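Kitchen Handling Set, Drurness kitchens

README for budget holders and equipment planners

Maintained by Līga Pärn. Questions about purchasing go to Nilton Giraldo.
Last revised 12 August 2020

1. What this file covers

The set consists of recordings made with hand-held two-finger grippers at kitchen worktops. It was collected to support one decision: which gripper hardware the Drurness programme should order for the October round, and how many spare parts to order with it. This README describes the set from that side. Notes on file layout and loading are in a separate document kept with the recordings.

Release 2 contains 3,001 episodes from 52 kitchens. An episode is one short handling task, started and stopped by the operator. Release 1 used a different finger pad and should not be merged with this one when estimating wear.

2. Why hand-held units

The original budget line was for fixed arms. Man-sik Um costed that option and the largest item after the arms themselves was moving and mounting them. A domestic worktop seldom offers a sound clamping point, and each change of kitchen would have meant a fresh mounting and a fresh safety check.

Hand-held units go in a bag. The operator supplies the reach, the gripper supplies the same finger geometry that would later be fitted to an arm, and the camera view comes from the gripper. The arms have been deferred to the next planning year. Nothing in this set should be read as evidence about arm reach, payload or cycle time — those need their own trial.

3. Items to budget for

Gripper units. Order in pairs. One is in use and one is held back as a complete replacement, which is cheaper than sending an operator home. The Vullitz unit was chosen over the Zesside unit on the quotation and on delivery time. Both met the drawing.

Finger pads. These are a consumable and belong on the consumables line. They were left off the first draft budget and had to be added from contingency. Order 40 pads per collection round. Unused pads can be carried over if kept in their sealed bags and out of sunlight.

Linkage pins. Order as a kit, not singly. The supplier's minimum charge makes single pins poor value. Pins from different kits should not be mixed on one finger, as the finish and fit vary between batches.

Camera and lens. Wide-angle, fixed focus. Budget for calibration after any lens change. The calibration board is a one-off purchase and is already held at the Fabbri store.

Storage. Two drives per operator, swapped at the end of each day. Leave room in the storage line for a second copy held elsewhere.

Cleaning. Kitchen work puts grease on pads and pivots. Allow for wipes, gloves and half an hour of paid time per unit per day. This line is small and is the one most often cut. Please leave it in.

Household goods. The operators use what the kitchen already has, so there is no props budget for the main set. A small sum is kept for breakages.

4. Items not to budget for

Extra lighting was priced and dropped. Glare on tiles and metal is normal in the target setting and the recordings are meant to contain it. Worktop mats were also dropped.

Dong-geon Hyun asked whether a third finger should be included in the quotation. It may be requested as an option, priced separately, and must not delay the main order.

5. Choosing tasks for a purchasing trial

Anyone comparing a new gripper against the current one should run it on metal bowls before anything else. The rims are thin, the inner surface curves away from the pad, and polished steel makes the finger position hard to judge from the recording. A unit that copes with mugs and cartons can still do badly on bowls, and a trial made up only of boxes will favour the cheapest bid.

Lucrezia Carbone's trial sheet asks for bowls in several resting positions: upright, stacked, inverted and on their side. Leave the usual bottles and packets on the worktop. A cleared bench tells the buyer little about finger clearance.

Bowl handling, steel bowls on a beige worktop:

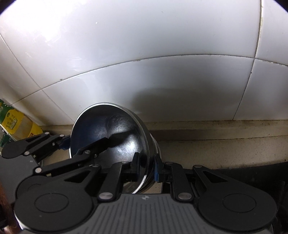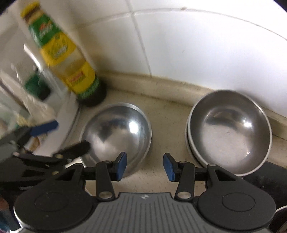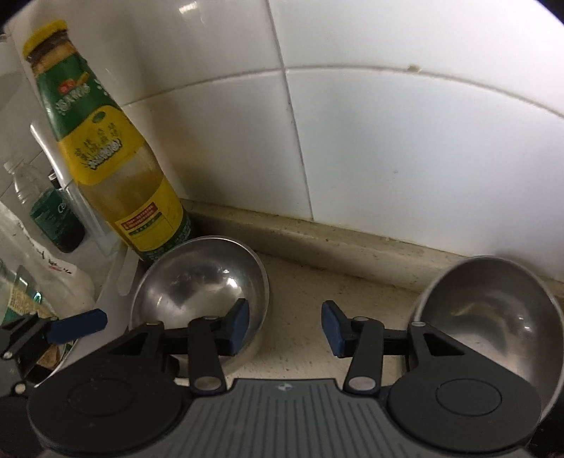 Score each trial on the sheet supplied and attach the supplier's quotation to it. Trials scored from memory are not accepted. If two units come out level, take the one with the shorter lead time on pads, then the one with the lower pad price. Purchase price of the unit itself comes third, as it is paid once.

6. Known gaps

The kitchens are all in one region and lean towards small flats. Large catering kitchens are absent. Operators were right-handed in most sessions, and the log does not record this for every episode.

Pad changes were logged by date and not by episode, so wear can be worked out per day only. Release 3 will log the change against the episode number. Until then, pad life quoted from this set should be given as a number of working days.

No force readings are included. The sensor was quoted late and fell outside the approved spend — a revised quotation is with Nilton Giraldo.

7. Requests for the October order

Send requests on the standard form with the cost code, the number of units, the number of pads and the delivery address. Requests without a cost code are returned. Spare housings and pivot hubs are made to order and should go on the same form as the units, in the second section. Returns go to the Fabbri store with the serial label left on.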